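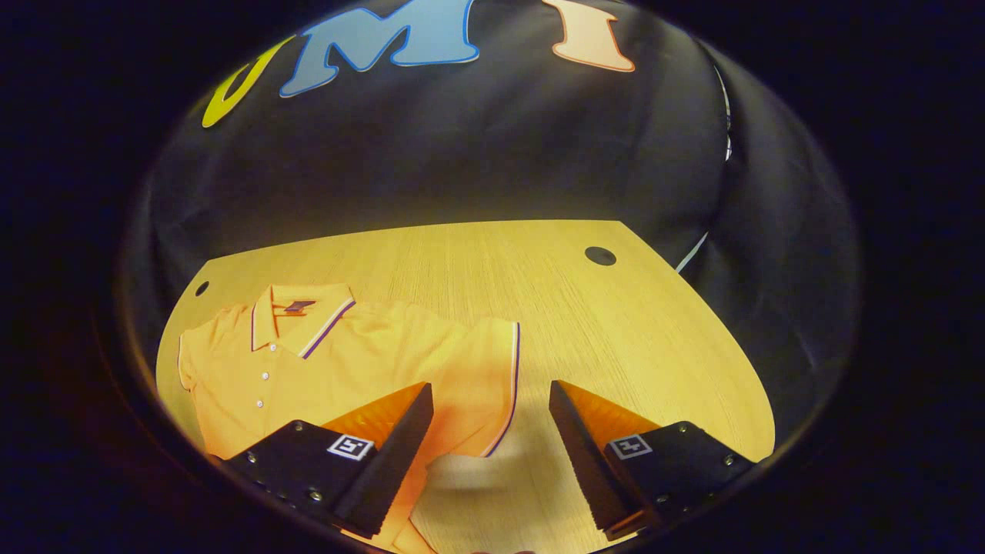
Folding standard for knit polos – speaker notes
Cirilo Beltrán, Presero
11/25/21

Slide 1. Title
Introduce yourself. State the scope: short-sleeve cotton piqué polos, adult sizes, folded by hand on a flat table. Dress shirts and fleece are in the Rusthorpe talk and will not be covered.

Slide 2. Why piqué is treated separately
Piqué has a raised knit. It holds a soft crease well and a hard crease badly. The collar is a separate knit piece, stiffer than the body, and it controls the shape of the finished stack. Most rejected folds in our August count were collar faults.
Read the numbers: 1,745 shirts checked, 487 refolded.

Slide 3. Table
Flat top, no cloth. Keep the work clear of grommet holes – a placket button will catch in one. Shirt goes down with the hem toward the folder and the collar at the far side. A pale top is preferred for dark shirts and is acceptable for yellow and orange.

Slide 4. Laying out
Front side down to start. Smooth from the center outward with the flat of the hand. Do not pull at the hem. Button the placket to the top, then turn the collar down along its own fold line. If the collar has striped tipping, the stripes are the reference: both points should show the same width of stripe.

Slide 5. The fold
Side seams in to a line 2 inches outside the collar. Sleeve back on itself, edge parallel to the body. Repeat on the other side. Hem up one third, then up again to just under the collar. Turn over, front side up.
Pause for the demonstration. Do it once at normal speed and once slowly. Target is 45 seconds for a new folder.

Slide 6. Checking
Collar flat, points level. Any label or logo on the collar faces up and is not trapped under a fold. No sleeve showing past the side. Press down once with the palm – the shirt should not spring open.

Slide 7. Stacking
Alternate collar ends when the stack goes above ten. The Osagie shelves are shallow, so use the narrow fold there. Cernen bins take either.

Slide 8. Questions
If asked about folding boards: they work on the body but flatten the collar stand. Refer to handout, page 3.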